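# Soft Goods in Corrugated: Storing Household Textiles in Cardboard Boxes

Cardboard is the default container for linens that are out of rotation. It is cheap, it stacks, and it breathes better than a sealed plastic tub. It also transfers acid to fabric, takes on water from a concrete floor, and loses most of its stiffness in a humid room. Whether towels come out of a box in June in the condition they went in depends mainly on three variables: moisture content at packing, fold geometry, and fill level.

The notes that follow cover towels, washcloths, light blankets, and other pile or napped fabrics. Sheets and flat-weave tablecloths tolerate harder folding and are treated briefly at the end.

## Moisture first

Cotton holds water at ordinary room conditions and feels dry while doing so. Terry holds more than it appears to, as the loops dry well before the ground weave and the hems. A towel taken from the dryer and boxed while warm releases vapor into a closed volume, and the vapor condenses on the coolest surface, usually the bottom panel.

Let laundered pieces rest unfolded for at least 2 hours before packing. Check the hems, not the center. If a hem feels cool against the inside of the wrist, it still holds water.

The room matters as well. For long storage, 58 percent relative humidity is a workable ceiling. Above that, the board softens, and a stack of boxes will start to bow at the second tier from the bottom. A basic hygrometer on the shelf is sufficient. The Kellex dial unit we keep in the test closet reads slightly high and has been left uncorrected, which errs in the safe direction.

## The board

Single-wall corrugated is adequate for textiles, which are light for their volume. Double-wall earns its price only for stacks higher than four boxes or for boxes that will be moved by truck. The interior face should be smooth. Rough or scuffed liner board catches terry loops, and a caught loop pulls into a long snag when the piece is lifted out.

Grocery cartons are a poor choice. Produce boxes carry residue and insect eggs, and many have hand holes that admit dust. If reused boxes are all that is available, take them from dry goods or paper suppliers, vacuum the seams, and retape the bottom with two strips crossing the center joint.

Ordinary brown board is mildly acidic. Over a season this has no visible effect on cotton. Over several years it yellows white and pale fabric at the points of contact, beginning at the folds. A lining of unbuffered tissue or a clean cotton pillowcase separates the two. Pale blues show the discoloration as a gray-green cast that bleach will not lift evenly.

## Folding pile fabric

A hard crease in terry crushes the loops on the outside of the bend and packs those on the inside. Most recover after one wash. Creases held under load for a year often do not, and the line shows as a thinner stripe across the face.

Rolling avoids the crease but wastes corner volume. The compromise used in our closet trials was the loose third: fold lengthwise in thirds, then once across, leaving the final bend round. A finger should pass through the bend without resistance. Bath sheets are better rolled outright.

Small cloths are often dropped in without folding. This is acceptable for fuzzy, low-value pieces, and it has one advantage, in that loose cloths fill the gaps left by stiffer items and keep them from shifting. The cost is tangling. A thin cloth pulled from a loose pile by its middle gathers into a rope, and the rope tends to bring its neighbors along.
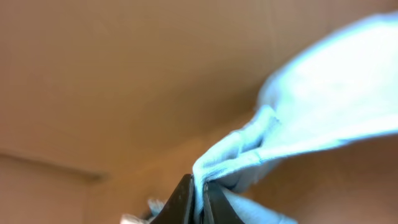 *Light blue cloth gripped at a gathered section in a cardboard box. The fabric bunches tightly toward the grip and billows out above it.*

The behavior is worth understanding before choosing a packing order. Lifted at a corner, a cloth hangs in a single plane and clears the box wall easily. Lifted at the middle, it forms a bunched neck with lobes of fabric on either side, and those lobes swing wide. In a narrow box they drag along the liner. Deep boxes make this worse. For loose cloths, a depth of 11 inches is a practical maximum, and shallower is better.

## Fill level

An underfilled box collapses when stacked. An overfilled one bulges at the top flaps and puts the load on the contents, which then take permanent creases. The target is a level fill with the flaps closing flat under light hand pressure. Do not compress and tape.

Heavy pieces go at the bottom, with rounded folds alternating left and right so that the stack stays level. Light blankets go in the middle. Loose cloths go last, laid corner up where possible.

We ran the same set of linens through three boxes over one winter: a plain single-wall carton, a lined Cullorent archive box, and a lidded Bhutto wardrobe carton cut down to half height. The archive box gave the cleanest result on pale fabric. The plain carton, with a pillowcase lining, came close enough that the difference would not justify the price for everyday towels. The cut-down carton kept its shape poorly, as removing the upper half also removed the folded top edge that had stiffened the walls.

## Placement and labeling

Keep boxes off concrete. Slats, a pallet, or a wire shelf all work. Leave a gap of 5 inches to an exterior wall. Label the short side and the top, listing contents by type and size. Marker on masking tape is preferable to marker on the board if the box will be used again; Rono paper labels held well in the same closet but tore the liner on removal.

## Flat weaves

Sheets and tablecloths can be folded tightly and stored on edge like files. Refold along different lines once a year. Starch should be washed out before storage, as it attracts silverfish and stiffens the fold lines to the point of cracking in older linen.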